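Sustine two-arm bottle sorting kit: worth it for a small depot?

shivam_garg
Posted 2026-02-13
Clanodside have offered us the Sustine kit on a 14-day loan. Two arms, parallel-jaw grippers, a camera on each wrist, one fixed camera, rail and controller. We would use it to pick mixed drink bottles off a flat surface and put them in a bin. Has anyone run one on real rubbish, as opposed to the clean bottles in the sales video?
Shivam Garg

halfpitch
We have had one since December. Hardware is fine. The rail is stiff enough and the wrist cables have survived so far. Software is the weak part. Green PET on a grey background is easy, clear PET is not. Expect to spend the first week on lighting and camera exposure.

tarewt
I disagree about the hardware. The stock fingers are flat and too hard for thin water bottles. Anything part crushed rolls out when the jaws close off centre. We fitted the Czarnecka pads and misses went from six in 60 to two in 60, same operator, same bottles.

halfpitch
That is a small sample. Did you change the closing force as well?

tarewt
Yes, lowered it one step. I accept that I can't separate the two.

millrace_ops
Check the cycle time before anything else. The quote gives a figure for one arm with bottles laid out singly. In a heap the second arm spends a lot of its time waiting for the first to clear the shared zone. Wallis sell a one-arm version for less and for our volume it was the better buy.

halfpitch
The one-arm version has no fixed camera, so you lose the overview and have to build the pick list from the wrist view. I would not save money there.

Two wrist views and one from the fixed camera, same cell, mixed bottles on the marble-pattern floor:

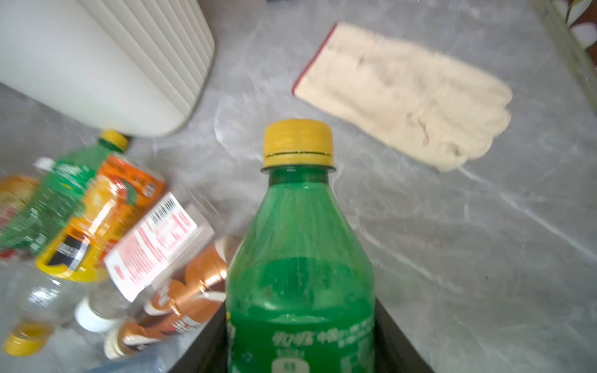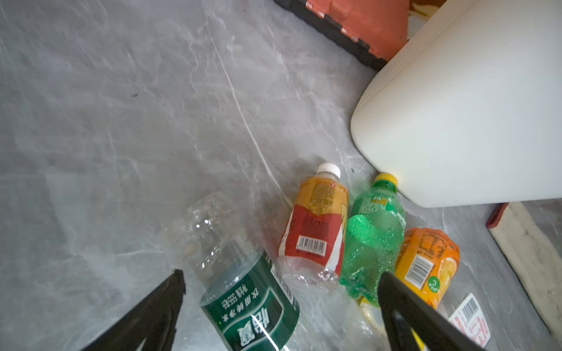
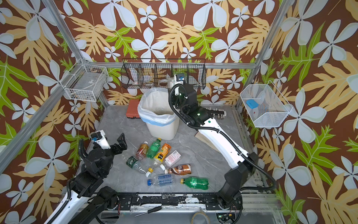

tarewt
Look at the clear water bottle with the dark green label in the second one. The label gives you an edge to find, the shoulder gives you very little. Ours kept placing the grasp point too low on that type.

millrace_ops
Patterned walls as well. Does the segmentation cope with that?

halfpitch
It ignores anything outside the floor mask. You draw the mask once in setup and redo it if the fixed camera is moved.

shivam_garg
Useful, thanks. I will ask Clanodside for the pads to be included in the loan and run the same batch with and without them, closing force unchanged. Does the controller log missed grasps, or do I need to tally them by hand?

tarewt
By hand. The log records a closed jaw as a pick even if there is nothing in it.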